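Trivov Bench Gripper: Set-up Guide
May, Beltier Technical Documentation
Search this manual Go

8. Fault 29: missed or dropped grip

Fault 29 is raised when the fingers close and the controller detects no part between them. The arm stops and holds its position.

CAUTION: Keep hands clear of the fingers until the stop lamp is steady. The fingers may open without warning when the fault is cleared.

1. Press STOP, then set the key switch to HOLD.
2. Open the fingers fully from the Chin panel.
3. Look at the wrist camera view.
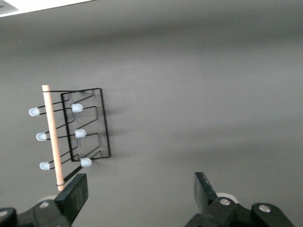
Fig. 19. Wrist view, fingers open. Wire frame with white caps and wooden dowel to the left.

4. Remove wire, cord and any tangled item from the work surface by hand. Do not try to grip it again.
5. Check the finger screws for looseness.

Note: Parts lying on their sides can roll when a finger touches them. Leave a clear gap between each part and the nearest finger.
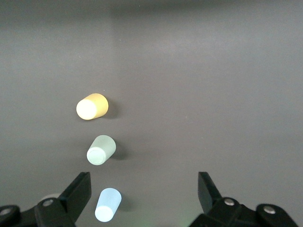
6. Lower the approach speed to 8 per cent and run one test pick.
7. If fault 29 returns, record the log entry and send it to the Wurolgate service desk, quoting form 797.

Do not disable grip detection to clear the fault.

Last updated: May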